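Cold-Season Storage: Bedroom Gallery

Gallery index | Folding | Packing | Labels | Archive

This gallery documents the seasonal changeover of one bedroom: which items were pulled, how they were folded and where they went. The work was done by Ya-wen Yu over 2 afternoons and follows the same order as last year, with changes to the folding dimensions and to the under-bed boxes. Entries are grouped by stage. Measurements are in centimeters unless noted.

Last revised 2026-05-21.

Stage 1. Sorting

Garments are separated by construction before anything is folded. Knits go in one group, woven shirts in a second, outerwear in a third. Fiber content matters less at this point than weight and stretch. A heavy cotton knit behaves more like a wool knit in storage than like a cotton shirt, and it should be treated that way.

Anything with a stain, a pulled thread or a missing button is set aside and does not enter storage. Stains left over a summer oxidize and become harder to remove. Repairs are logged on the card taped inside the closet door.

Items not worn during the past season get one line on the card. Two lines in a row and the item goes to the donation bag. Three cardigans and a ski vest left the inventory this way.

Stage 2. Folding surface

All folding is done on the bed. The desk was tried last year and is too narrow for an adult sweater with the sleeves out. A plush blanket holds a knit in place while the sleeves are brought in, and the lower layer does not creep the way it does on a varnished top. The drawback is lint. A dark garment picks up pile from a light blanket and needs a pass with the roller before it is boxed.

The mattress should be firm enough that a folded stack does not lean. If it is soft, slide a large tray or a cutting board under the blanket.

Stage 3. Folding knits

Lay the garment face down. Bring one side in to the middle of the neckline, fold the sleeve straight down along the body, and repeat on the other side. Fold the hem up in thirds. Finished width is set by the box, which takes 33 across the short side. Do not press the folds flat with the hand. A rounded fold leaves a weaker crease than a sharp one, and the crease is what shows in fall.

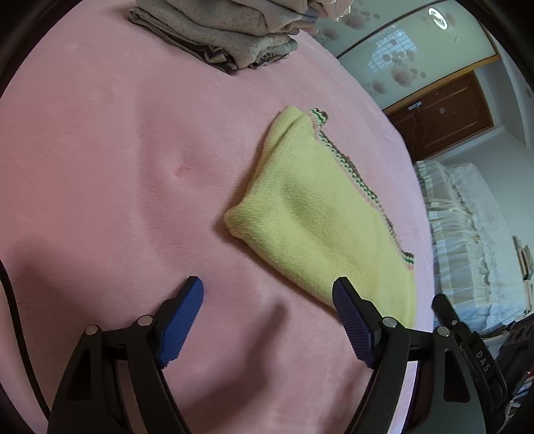 Can a knitted sweater be stored on a hanger if drawer space is short?

Fold it over the bar of the hanger at the waist, with the sleeves laid across the body. Hung from the shoulders, the weight of the knit pulls the shoulder seams out of line over a few months, and steaming only partly corrects it.

Light-colored knits are kept together and go in the upper box. Dark knits shed dye onto pale ones if the closet gets humid, and a sheet of plain tissue between layers is not a reliable barrier. Use separate boxes.

Stage 4. Boxes

Two types are in use. The Skultden is a rigid lidded box and is used for knits. The Brirkov is a fabric bag with a zipper on three sides and is used for blankets and the spare comforter. The Brirkov collapses when half full, so it is packed last, with whatever bedding remains.

Fill level for the Skultden is one finger below the rim. Overfilled, the lid bows and the latch lifts on one side. A packed box should weigh no more than about 900 grams per layer of knits. If a layer comes in heavier, move one garment to the next box.

Stage 5. Labels

Labels are Stakance card stock, cut to 100 mm on the long side, written in pencil and tucked into the sleeve on the short end of the box. Ink was dropped after it bled through in a damp closet. Each label carries the box number, the garment type, the color group and the month of storage. Owner is left off, as all the boxes hold clothes from the same room.

Stage 6. Placement

Knits go under the bed, short end facing out so the label can be read from the floor. Bedding goes on the closet shelf. The moisture absorbers are Liapis refills, one per shelf, checked in June and replaced if the tray is more than half full of liquid.

Outerwear stays on hangers at the left of the closet and will be covered in a separate page once the replacement garment covers have been fitted.

Next gallery: Summer bedding and shelf liners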